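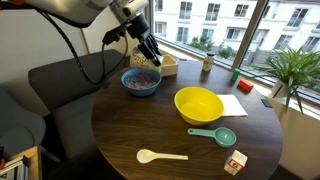 # Vasovholm Film Series: Frequently Asked Questions

**When are films shown?**
Screenings take place every Friday in February at 7 p.m. Doors open 23 minutes before the film begins. Late arrivals are seated in the back rows only.

**Where do I buy tickets?**
Tickets are sold through Zenov and at the box office. Each order is limited to 18 tickets. Larger groups should write to the programming office before ordering.

**How many seats are there?**
The main auditorium has 441 seats. Seats are not assigned, except for wheelchair and companion spaces, which must be reserved when the ticket is bought.

**Who selects the program?**
The program is selected by Thanakorn Phuthong, head of programming. This season is devoted to sea mysteries and island thrillers and includes a restored print of *Xaba*.

**Are the films suitable for children?**
Most titles this season contain violence or strong language. Children under 13 must be accompanied by an adult. Content notes appear on each film's page.

**Are subtitles provided?**
Films in languages other than English are shown with English subtitles. Captioning devices for English-language films may be borrowed at the front desk with photo identification.

**Can I get a refund?**
Refunds are issued up to noon on the day of the screening. If a screening is canceled, the full price is returned to the original form of payment.

**Can members watch at home?**
Selected titles are offered to members on Fitilix for seven days after the screening. Login details are sent by email.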